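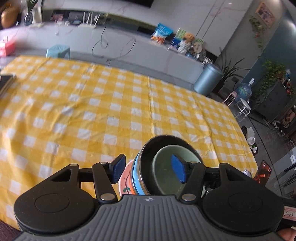
The gripper over a stack of bowls, jaws open.

Orketti hand gripper kit, review after one month of use

I bought this kit in October for a project I make at home. I want to teach a small arm to sort dishes, and first I needed a gripper which I can hold and move myself. The Orketti comes as parts in a box, with 2 sets of pads and a manual in English only.

Assembly took me two evenings. The gray ribbed body is stiff and I like it very much. The linkage bars were more difficult. The screws for the pivots are very short, and one of them fell under the table and stayed there until the next morning. Please work over a tray. The drawing on page seven of the manual shows the left bar upside down – I wrote to the shop and they confirmed it.

The blue pads are the best part. The texture holds a thin bowl rim well, also when I take the rim from the side and one pad has to go inside the bowl. With my older Prodis gripper the same bowl slipped many times. On a stack it is more difficult. The side housings are wide, and when I come from above they hide a good part of what I want to take. I had to learn to approach a little from one side.

The weight is 722 grams on my kitchen scale. After about 2 hours my wrist is tired, and a person with small hands will feel it sooner. A strap would help. Seok sells one, but I did not try it.

What I miss: spare pivot caps, and a better drawing of the linkage. What I would not change: the pads and the smooth opening of the jaws.

For a home workshop I can recommend it, if you have patience with small screws. Four stars from five.

Dagmar Vondráček
November 17, 2024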